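May
By the newsletter editor

Ceramic coatings: what are we paying for?

If you've bought a car in the last couple of years you will have had the talk. You've agreed on a price, you've shaken hands, and then you're walked down the hall to a second office where somebody with a tablet wants to discuss your paint. Paint protection used to mean a wax in a tin and a Saturday you'd never get back. Now it's a "nano-ceramic surface system" and it costs as much as a decent set of tyres, sometimes two.

Several members have asked whether the club has a view. The club doesn't, but I do, and I've been collecting brochures.

The three names that keep coming up at our end of the market are Zirkeck, Dramico and Brustuter. Zirkeck is the one the dealers push. The full package I was quoted came to $1709 for a mid-sized wagon, applied before delivery, with a five-year warranty. Dramico is sold through independent detailers, and the quote I got there was $870 for the same car, also with five years. Brustuter you put on yourself from a kit in your own garage, and the kit plus the cloths plus the bottle of prep spray they insist on came to a shade under $400.

So the price more than halves twice as you walk down the list, and the claims on the brochures barely change. All three promise deeper gloss. All three promise that water will bead and dirt will slide off. All three use the word "hardness" a great deal and go quiet when you ask what was measured, on what, and by whom. I asked the Zirkeck rep for a test report and was sent a video of a bonnet being hosed down. Lovely bonnet. I asked again and got the same video with different music.

I don't doubt these coatings do something. A member with a dark blue hatchback had Dramico put on last winter and says bird droppings come off with a wet cloth, and I believe him. But he also started washing the car every fortnight, which he never did before, and he now parks it under cover. I'd like to see what a fortnightly wash and a carport would do for a car with nothing on it at all. I suspect it would do quite a lot, and I suspect there's no margin in saying so.

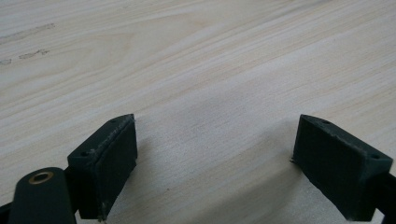 Bare timber, with some greyish marks on the grain.

The warranties deserve a slow read. The Zirkeck one runs to several pages and requires an annual inspection by an approved centre, at the owner's cost, within a set window either side of the anniversary. Miss one and you're out. It excludes stone chips, which is fair enough, and also "environmental fallout", which as far as I can tell takes in tree sap, industrial dust, bore water and most of what lands on a car that lives outdoors. Swirl marks are excluded if they result from "improper washing", and automatic car washes are listed as improper. So is washing in direct sun. I'd be interested to meet the owner who has managed five years of none of the above.

Dramico's terms are shorter and a bit more honest. They cover the coating failing to repel water, and the remedy is that they come and do it again. No money changes hands in either direction. The catch there is that the detailer who did the job has to still be in business, and detailers come and go. Ask how long yours has been at the same address, and get the panel-by-panel condition report before the work starts, in writing.

Brustuter offers a refund on an unopened kit. That's the whole of it.

Then there's the preparation, where I think most of the visible improvement comes from. Any coating worth the name needs clean, decontaminated, polished paint underneath. A decent detailer will spend the better part of a day with a machine polisher before the bottle is even opened. When the owner comes back and gasps at the shine, a good part of what they're gasping at is the polish. You can buy that on its own. Kuipers, who have looked after a number of our members' older cars, will do a two-stage correction and finish it with an ordinary sealant, and they were happy to tell me over the phone that on most daily drivers they'd leave it at that. They do sell coatings too, so they had no great reason to talk me out of one.

On a brand new car the argument for dealer-applied coating gets thinner still. Ask when it will be done, who will do it and how many hours are booked. I put those questions to two dealers. One said it was done "off site" and changed the subject to floor mats. The other said it took an hour, including the wash. An hour isn't long enough to prepare a wagon properly, whatever comes out of the bottle afterwards.

A few practical points if you're tempted anyway:

Don't sign for it in the same sitting as the car. The price has a habit of falling if you leave it a day, and one member was offered the whole package at half price while he was putting his jacket on.

Check whether it's been rolled into the finance. If it has, you'll be paying interest on it long after the beading has stopped.

If you're going the home kit route, try it on a small panel low down and read the bit about temperature. Leftover high spots that cure on a black roof are a miserable thing to polish out.

I'm open to being corrected. If anyone has a car with a coating that's past the five-year mark, bring it along to the next breakfast run and we'll put a hose on it beside something that's only ever seen soap and carnauba. Bring the paperwork too - I'd dearly like to see a stamped inspection book with no gaps in it.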